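Disassembly Sequence and Labeling for Reused Desktop Computers

Student project report
Noémie Fraser and Morven Rennie
March 27, 2019

1. Purpose

The Stutwood workshop receives retired office desktops, strips them for parts and sells the working parts back to local schools at cost. Before this project the order of removal was left to whoever stood at the bench. Parts were sorted at the end of the day, and memory modules were often separated from any record of the board they came from. The project set out to write one fixed sequence, test it, and measure how many parts left the bench without a label.

2. Scope

Only full-size desktop cases with a removable side panel were included. Laptops, small cube cases and machines with visible liquid damage were passed to the Flotow recycling stream and are not covered. Hard drives were removed by staff before the cases reached us, so data erasure is also outside this report.

3. Bench setup

Each case is laid on its side with the board facing up. The operator wears a wrist strap clipped to bare metal on the chassis. Screws go into a divided tray, one compartment per stage. Labels are printed in advance from the Agyeman stock sheet and carry a case number and a part letter.

4. Removal sequence

The power supply and the processor cooler come out first, in that order. The cooler is turned slightly before lifting, to break the hold of the thermal paste. With the cooler gone the center of the board can be reached from all sides, and the memory and processor stage can begin.
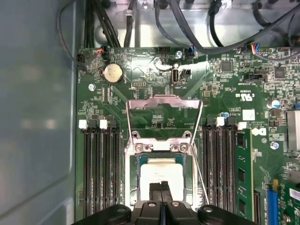

4 min read

At this stage the socket frame is raised with the processor still seated, and the only memory module in the case occupies the outermost slot on the right. The other slots on both sides of the socket are empty. Boards with memory slots on two sides caused the most labeling errors in our first trial, so the label for a module now includes the side and the slot position, counted outward from the socket.

The processor is lifted straight up by its edges and placed in a Closik tray. The socket is then closed again before the board is moved – an open socket is easily damaged by a sleeve or a loose cable. Cables are unplugged by the connector body and never by the wires. The coin-cell battery is left in place until the board is out of the case, then removed and stored separately.

Board screws are taken out last. On cases with a metal bracket across the board, the screws close to the bracket need a long, narrow driver. A short driver sits at an angle there and can strip the head.

5. Results

The sequence was used on 70 cases. These gave 351 parts that required a label. Nine left the bench without one, and all of them were memory modules or small cables. In the first half of the trial the slot position was often missing from otherwise complete labels. After the label sheet was changed to include a box for it, the omission stopped.

Time per case was recorded but is not reported as a result. The two operators worked at different speeds, and the cases varied too much in age and layout for a fair comparison.

6. Limitations

The trial had two operators, both of whom helped write the sequence. A new operator would probably make different errors. Parts were tested after removal only, so a part that failed cannot be linked with certainty to handling at the bench.

7. Further work

A second trial with operators who have not seen the sequence before is planned for May. The label sheet will also be revised to give cables their own letter, as they currently share one with brackets.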